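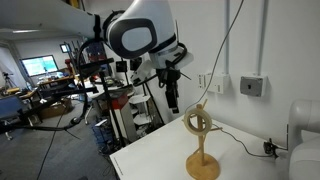

Thongchai Kongkaew asked whether he could take a lodger while still paying the single person discount rate of council tax. He has a two-bedroom flat in Predcombe and the bill is £1,991 a year before the discount. The lodger would be a full-time student, there for 18 weeks from November.

**Opoku**

You should be able to keep it. Full-time students are disregarded, so if you're the only other adult the council still treats you as living alone. Ask the student for a certificate from the college and send a copy to the council when they move in. Check the course counts as full-time, as short ones often don't. I had a lodger on an evening course and lost the discount for the whole stay.

If the flat is rented or mortgaged, get permission first. My landlord took four weeks to answer.

**Tutau**

just don't tell them, its only a few months

**Prusix**

Please don't follow the reply before mine. You have to report a change in who lives with you, and they can ask for the money back and add a penalty.

Tell your home insurer as well. Mine carried on covering the building but took theft off unless there were signs of a break-in. Contents cover for the lodger's own things is up to them.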